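Forum > Home & Pantry > Boxes, gifts and mailing

Best way to pack a mixed snack box so it doesn't arrive as crumbs?

Valter Nyberg
I mail my niece a snack box every July when she's at summer school. Last year's was a mess. Half the cookies were powder and the seam on the carton had split. I've read the usual advice about tissue paper, "nesting" and color sorting and I don't believe most of it. Is there a real order to put things in, or do people just make this up? My limit is $47 including postage, so please don't tell me to buy a kit.

Beverley Tunstall
You should get a Vovetti gift carton, they come with dividers and a ribbon. I've sent 19 of them and never had a complaint. Heavy things at the bottom and light things on top. Tissue paper makes it look lovely!

Keith Hartley
He said no kits. And no complaints doesn't mean no crumbs, it means people were polite about a present.

I'm doubtful about "heavy at the bottom" as well. Parcels get turned over. Whatever you put at the bottom spends part of the trip on top, so what matters is whether anything can move. Dividers don't help much with that. They suit jars, and most snack packets are nothing like the same size as a divider slot.

My own routine is dull. I tip everything out on the table next to the open box before a single thing goes in, and look at what I've got.

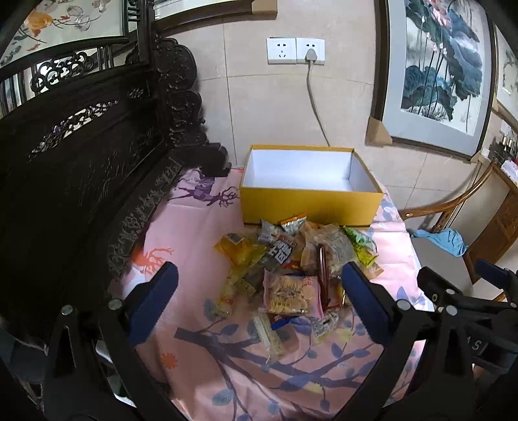 Sorting by brand or color is a waste of an evening, and what I sort by is how easily a thing breaks. The square packet with the pink edge and the pale biscuit-looking pieces showing in its clear front is the one I'd worry about, so it goes in the middle with soft bags on both sides. The long reddish-brown stick that looks like a sausage can go along a wall of the box. The big clear and beige bag is the sort of thing I use as padding — it's cheaper than tissue, and she can open it. Small wrappers go in last, pushed into the gaps.

Then close it and shake it. If you hear sliding, you aren't finished. Sock, dish towel, more candy, whatever fills the space. Tape the bottom seam twice, which I suspect was half of your trouble last year.

Two things I can't vouch for. I've never tried this with chips, and I don't trust anybody who claims chips survive the mail. And I've only used plain cartons, so I have no idea how it goes in those tins from Givent.

Valter Nyberg
The shake test makes sense to me. I'm not sold on the sock. Will try it Friday and see what she says.

Related threads
Do "fragile" stickers do anything at all?
Chocolate in summer mail — worth the risk?
Reusing a carton that has a crushed corner
How long do sealed crackers really keep?

Filed under: care packages, snacks, packing

Contact the moderators | Posting rules | Back to top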